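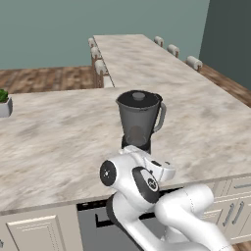
Simulationsansicht Zelle Melis: Arm vor dem Mixersockel, Greifer zum Gerät gerichtet

Ticket 898 — Greifpose Mixer, Abbruch beim Anfahren
Gemeldet: Debora Cocco
Bearbeitung: Raffaele Sanna
Status: in Beobachtung

Fehlerbild: Planer bricht 30 mm vor der Zielpose ab, Meldung »Kollision Glied 6 / Arbeitsplatte«. Tritt nur nach Neuladen der Szene auf.

Mittwoch, Cocco: Kollisionsnetz der Marmorplatte geprüft, Höhe stimmt. Basisversatz des Arms steht nach dem Laden auf Vorgabewert.

Mittwoch, Sanna: Versatz in der Startdatei fest eingetragen, Sicherheitsabstand unverändert. 70 Anfahrten im Stapellauf ohne Abbruch — Gegenprobe mit dem Henkel als Ziel steht aus.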